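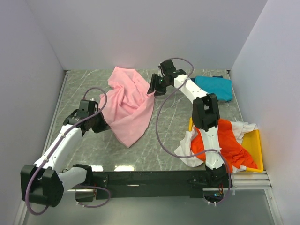 I fold laundry on Saturday, usually in the afternoon, and I've gone back to doing it on a hard surface. For years I used the bed. The bed is soft, so anything you smooth out sinks and wrinkles again when you lean on it.

Big pieces are what slow me down. A shirt has a collar and sleeves to tell you where you are. A large pink cloth, spread out unevenly with the creases bunched in the middle, tells you nothing. I find one corner, pinch it, and pull it out to the side. Then I go looking for the next one — usually it's under the bunched part. Once two corners are out I flatten from the middle toward the edges with my palm.

After that it's halves. Long edge to long edge, then again, then into thirds if it's going on the narrow shelf. I used to fold in the air, holding it under my chin, and the edges never met.

We still have 9 of the Takeo towels from the Sandon apartment, and six of them are good enough for guests. The other three went to the rag bin in March. I don't iron any of it. A Temevex shelf liner keeps the stack from sliding, and I put the newest wash on the bottom so everything gets used.

Two loads takes me most of an hour. Sheets are still a problem — the fitted ones I roll up and put at the back.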